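Workshop wall tips, part 4: panels, holders, cables

Quick ones this time, typed up between jobs. Ludivine Tanguy asked for the holder stuff after the October open bench at Hakthorpe so that goes first-ish. Rest is in whatever order I remembered it.

Before you buy anything

Lay your tools on the floor. All of them. Group by what you grab together, not by what they look like. Calipers live with the marking pen. Hex keys live with whatever they fit.

Anything you haven't touched since last winter goes in a box under the bench. Write the month on the box. No wall space for it.

Measure handles too, not just blades and tips. Handles are what bump into each other. I have redone a whole row over one fat screwdriver.

Paper first

Cut a sheet of brown paper the size of the panel. Tape it up where the panel will go. Hold each tool against it, draw round it, leave two fingers between. Live with the paper for a few days and reach for things. If your elbow hits the lamp, move the outline. Paper is free.

Heavy stuff low. Tiny stuff at eye height. Things with a cord go where the cord can drop straight down.

Fixing a panel to a grooved aluminum wall

If your wall is aluminum profile you're lucky, the grooves do most of the work. Drop-in nuts, short bolts, washers under the heads if the panel is plastic. Don't crank them. Plastic creeps and then it cracks at the hole, usually on a Friday when the shop is shut.

Start with the two top bolts, finger tight. Level it. Then the bottom ones. Then go round and snug them all up.

Bolts too long will bottom out in the groove and feel tight when they arent. Wiggle the panel. If it rattles, shorter bolt or another washer.

Drilling plastic: tape over the spot, slow speed, scrap wood clamped behind. Back the bit out often so it doesn't melt itself in.

Which holder for what

Narrow slots for flat thin things. Rulers, feeler gauges, a putty knife. Wide recessed frames for chunkier items, meters and such. Boxy open compartments for anything you'd otherwise leave in a mug.

Keep the holders in a line along the top of the panel and leave space lower down. You will want it. A couple of short blocks down low are plenty to start, add more when you know what you're missing.

Dark gray is fine for a panel but dark tools vanish on it. Paint pen round the opening helps, or a strip of light tape on the handle. Borudar sell pre-cut label strips, I just use masking tape.

A thin twisted cable can hang down the face of the panel out of a slot like the brown one here, just keep it away from anything sharp and don't let it cross the next holder.
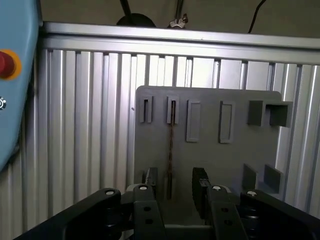

Cables, a few more

Hook-and-loop ties over zip ties. You'll be moving things again next month.

Leave a loop of slack at both ends. A hand's width. Tight cables pull out of plugs and then you spend an hour blaming the plug.

Label both ends! One end is useless.

Never run a cord behind a panel edge that can pinch it. If it has to go through, drill bigger than you think and push in a rubber grommet. The Pereyra ones in the mixed tin are ok, bit stiff in the cold.

Old cords: flex them end to end with the plug out. Cracks, sticky patches, bare bits, bin it.

Printed holders that don't snap

Print them lying down so the layers don't run across the neck. Thicker walls before more infill. Round the inside corners.

Test fit one before you print the set. I printed a full set of Olo clips once, all too tight. Lightly sanding plastic is a horrible evening.

Add a bit of clearance for sleeves and gloves as well as the tool.

Cleaning

Soft brush down the grooves, top to bottom, then vacuum. Compressed air just moves the dust to the next shelf. Damp cloth on plastic, drop of dish soap, no acetone anywhere near it. Seriously, it goes cloudy or worse.

Empty the little compartments by tipping not scooping. Sort what comes out over a tray so the screws don't go walking.

Last bits

Wing nuts on anything you adjust by hand, proper nuts on everyting else.

Keep the way to any stop button or main switch clear. Nothing hung in front, nothing leaning on it.

Next one is drawers and drawer liners. Send me your liner questions before I start cutting, I only have the one roll.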